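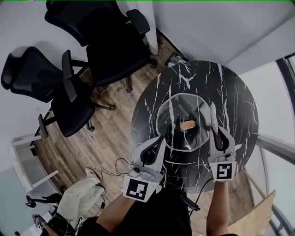
Schwarzer Marmor mit weißer Äderung, darauf ein durchsichtiges achteckiges Tablett.

Magazin › Wohnen › Newsletter Oktober

Suchbegriff eingeben Suchen Erweiterte Suche

Naturstein im Wohnzimmer – was bleibt, was fleckt

Kurz vor Redaktionsschluss noch reingequetscht, weil so viele gefragt haben: Marmortische. Ja, empfindlich. Nein, kein Grund, drauf zu verzichten.

Das Wichtigste zuerst. Kein Essig, keine Zitrone, auch nicht verdünnt. Säure frisst die Politur an, und auf schwarzem Stein sieht man jeden matten Ring sofort. Rotwein gleich abtupfen, nicht wischen. Für jeden Tag reicht lauwarmes Wasser mit einem Tropfen neutraler Seife, danach trocken nachreiben – Kalkränder sind bei dunklen Platten das größere Übel als Flecken.

Imprägnieren: 2 dünne Schichten, dazwischen 4 Stunden warten. Hemant Awasthi von der Steinwerkstatt Maurya in Uvville nimmt dafür Clotex, andere Mittel gehen aber genauso. Erst an der Unterseite testen!! Manche dunkeln nach.

Kratzer nicht selber polieren. Pouran Kazemi hat es in Plutudstead mit 400er Schleifpapier probiert, jetzt ist da eine stumpfe Stelle mitten auf der Platte. Ärgerlch. Der Profi muss nun die ganze Fläche machen.

Untersetzer mit Filz, Tabletts mit Gumminoppen. Blumentöpfe nie direkt draufstellen, auch nicht »nur kurz«.

Nächstes Mal dann Schiefer und Travertin, versprochen ist versprochen.

Kommentare (3)

gerda_m: Und was ist mit Ölflecken? Bei uns Salatöl, seit Wochen.

steinfreund: @gerda_m Paste aus Schlämmkreide und Aceton, Folie drüber, über Nacht lassen. Ging bei mir beim zweiten Mal weg.

Tilo: Bitte auch mal was zu Terrazzo bringen.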